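Clearing the white table

24 October 2022

When we moved to Dadonstead, I promised myself that the white table would stay free. I wanted to eat there, to write letters there, and sometimes to put my elbows on it and do nothing. It was a good promise and it lasted for the first weekend.

A white table is not an easy thing to live with. On our old brown one I could leave things for days and my eye did not catch them. On this one every crumb looks like a stone. My sister told me to buy a tablecloth, but then I would have bought a white table for nothing, and I am stubborn about money already spent.

So I have started a small habit. In the evening, after the plates are washed, I clear the table before I sit down with my tea. I give it eight minutes on the kitchen timer. If I am not ready when it rings, I stop anyway, and the rest can wait until tomorrow.

What stays out

I learned to ask first what may stay, and only then what must go. Before, I did the opposite. I carried everything to the shelf, and the next morning I carried half of it back.

Fruit may stay, if it is only a little. I used to keep a big bowl in the middle, and the pieces at the bottom went soft before we found them. Now I put out what we will eat the same day and leave the rest in the cool cupboard by the back door. I think we eat more fruit this way, although I have no proof of it.

A cup may stay too. I have a weakness for cups with a handle in soft colours, and they look very nice on white. The cloth stays near the cup, because I am a person who spills.

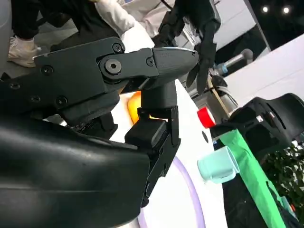
What goes away

Post is the worst. It arrives thin and harmless, and after a few days it is a pile. I open it standing up now, next to the paper bin, and what I must answer goes into a folder from Zudwood. The folder has five pockets and I use two of them. My husband says I should label the others, but I do not know yet what they are for.

Pens, keys, the hand cream, the little screwdriver that came with some furniture – all these go in the drawer. I do not sort the drawer. I tried it once in November last year with small boxes inside, and it became so complicated that I put the things back on the table.

The cloths

I should write a few words about cloths, as I have changed my mind about them. I used paper for years. Then I bought a pack of three cloths at the market, each in a different colour, and at first I found them too bright for my kitchen. Now I like that I can see them at once. One is for the table, one for the sink, and the third is always in the washing.

For the table I use only warm water with a drop of soap. I wipe from the far side towards me, then once more with the dry end. Tea must be wiped directly, it does not forgive. For beetroot I have no advice, we eat beetroot at the counter.

Next I want to do the window sill, where the plants have become too many. I have not set the timer for that one yet.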